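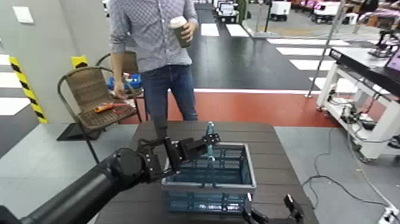 Setting Up and Keeping a Shared Supply Room

Drostwood Residents' Services
Guidance for floor groups and clubs
Revised February

Any floor group or club at Drostwood may apply to run a shared supply room. The steps below apply to new rooms and to rooms that are being reorganized. Groups that already have an approved layout do not need to apply again unless they plan to move shelving or change the category of goods they keep.

Before you begin

Obtain the room request form from the services desk. The form must be signed by two members of the group, one of whom will be named as the room contact. Consuelo Ñahui reviews all requests and will reply in writing. Please do not move furniture or supplies into the room until you have received the reply.

You will need:
Shelf labels and a permanent marker
A tape measure
Crates or bins with open sides
A bound notebook for the sign-out log
Cleaning cloths and a mild all-purpose cleaner

Step 1. Empty and clean the room

Remove everything from the shelves and the floor. Wipe each shelf from the top down and allow it to dry fully. Sweep the floor last. Report damp patches, loose panels, or damaged outlets to the services desk before going further. Repairs are scheduled in the order in which they are reported, and a room with an open repair cannot be stocked.

Step 2. Sort the supplies

Sort on a table, not on the floor. Make one pile for each of the following: cleaning products, paper goods, kitchen items, and tools. Items that fit none of these belong in a fifth pile, which should be reviewed by the whole group at its next meeting. Discard any container with a missing or unreadable label. Cleaning products must stay in their original containers at all times and may not be combined.

Partly used bottles should be kept upright in a crate. Tighten each cap by hand and wipe the outside of the bottle before putting it away.

Step 3. Plan the shelves

Measure the depth and height of each shelf and write the figures on a sketch of the room. Leave at least 16 inches between the top of the highest stack and the ceiling. A standard rack is rated for 200 pounds per shelf when the weight is spread evenly. Racks of a different make, including the older Rirkero units on the lower floors, may be rated for less; the figure is printed on a plate at the foot of the rack.

Place heavy goods on the lowest shelf. Cleaning products go on the shelf above, and paper goods may be stored higher. Kitchen items must never share a shelf with cleaning products, even in closed bins. Keep walkways, electrical panels, and doors clear.

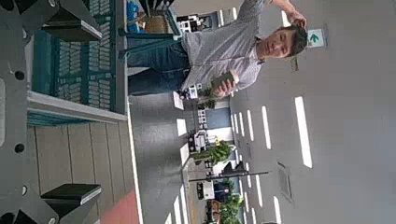
Metal shelving rack and beige wall panels.

Step 4. Label everything

Write labels in capital letters and fix them to the front edge of the shelf. A label should name the category first and the item second, for example PAPER: HAND TOWELS. Do not label the bins alone. When a bin is carried off, its place on the shelf should still be marked so that it can be returned there.

Step 5. Start the sign-out log

Rule the notebook into four columns: name, item, date taken, and date returned. Hang it inside the door at a height that all members can reach, including those who use a wheelchair. Consumable goods, such as soap or paper towels, are entered once, when the last package is opened. Tools are entered every time they leave the room.

The log remains the property of the group. Full notebooks should be handed to Trilok Awasthi at the services desk, Room 286, where they are held for one year.

Step 6. Agree on a monthly check

Choose a member to check the room each month. The check consists of comparing the shelves with the log, wiping up spills, replacing worn labels, and listing what must be ordered. Orders received at the desk by 4 p.m. are sent out with the next day's batch. Late orders are held for the following batch without exception.

Changing the room contact

If the room contact leaves the group, the remaining signatory must notify the desk and return the spare key. A new contact may be named on the same form. Aníbal Ticona issues replacement keys; a deposit is required for each key and is refunded when the key is returned.

Forms are available at the services desk in English and Spanish. Large-print copies can be prepared on request.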